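Let the Students Do the Boring Part
By Beatriz Calado
March 24, 2018

In February our robotics club voted on whether to enter the Tritent cup again. We came close to saying no. The students wanted to spend the spring working with hand-held grippers, picking up ordinary things and putting them down again, and there is no trophy for that. Two parents wrote to me asking when the real robots would start.

I think this is the real part. A student who has moved a snack box across a table 40 times knows things about grasping that a rule book will not teach.
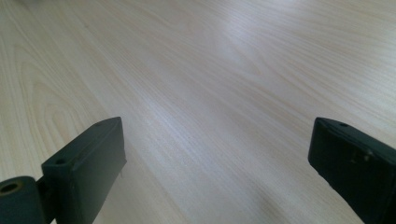 The cup has its good points. It gives the kids a deadline, and they learn to work in a noisy gym. But most of the entry goes into the drive base, and the arm gets bolted on in the last week. Last year ours was a Danex kit with one joint changed. It scored fine. I asked the team afterward why the fingers were shaped the way they were, and not one of them could tell me.

My colleague Duarte Figueiredo disagrees with me on this. He coached the Teixeira school team before he came to us, and he says teenagers need a scoreboard or they drift off. He has a point. We lost 2 members this spring, and both said the sessions were repetitive. They are. You open the fingers, line them up, close them, lift, place, and do it over. Some 70 tries make up an afternoon if the group keeps moving.

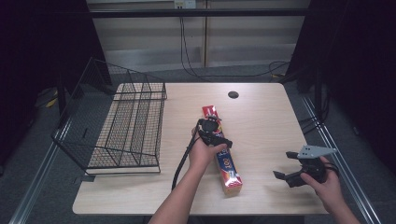 What I see in the ones who stayed is that they argue about better things. They argue about where to hold a long box so it doesn't swing, and which hand should go first when both are working. One girl filled three pages of her notebook on approach angles. At the cup, the arguments were mostly about who got to drive.

There is also the money. Entry, travel and the required field parts came to $860 last year. For a club our size that is the whole budget. The Flalludach workshop offers a small grant for school projects without a contest attached, and I have applied for it.

Duarte and I have agreed to go back to the cup next year with a smaller team, for the students who want it. The others can keep their table time. I would ask parents to come and watch a full session before deciding which group is doing robotics.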